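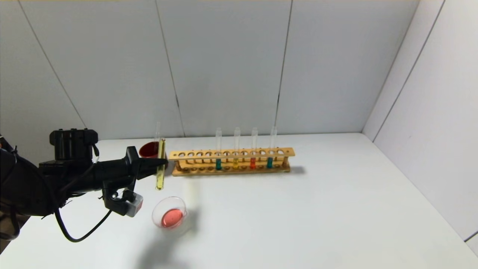

Color Chemistry Corner: Photos from the Viltville Science Room

The color table is one of the regular stations in the science room at the Viltville learning center. It runs from March into the summer. The whole thing is built from a wooden rack, a handful of glass test tubes and whatever colors the group feels like mixing. Notes on the setup were put together by Haziq Purba, who looks after the room.

The rack

A long rack in light, honey-colored wood, with a raised top board and a row of round holes. The base board has matching recesses, so the round bottoms of the tubes have somewhere to sit. Four tubes are standing in the right half and the left half is free.

The colors

From left to right in the rack: green, yellow, red-orange and teal-green. The green tube has only a small amount in it. All of the colors on this table are made with plain water and food coloring.

The tall tube

Clear yellow liquid in the lower half, glass showing above it. The color is close to the second tube in the rack. We try to keep the tubes no more than half full - they are much easier to move that way, and there is room left for adding a second color.

The red cup

A short, dark red cup stands toward the back of the table. Cups are used for rinse water at most of our stations. They get emptied into the sink by the door at the end of each session.

The tabletop

White, which helps a lot with pale colors. We used the old brown workbench for the first 3 sessions and the yellows looked muddy on it. Anyone doing this at home can put a sheet of white paper under the rack and get much the same effect.

Mixing notes

Start with the light color and add the dark one a drop at a time. For a teal, we use 2 drops of blue to one of green in a full cup of water, then pour from the cup into the tube. Red-orange takes more yellow than people expect. Groups of up to 16 can share the station if they take turns at the rack.

Cleaning up

Tubes are rinsed, brushed and left upside down on a towel. The rack gets wiped with a damp cloth and should not be soaked. Spare tubes and brushes are in the Marnitz cabinet, second shelf, next to the droppers. Please put the brushes back with the bristles facing up.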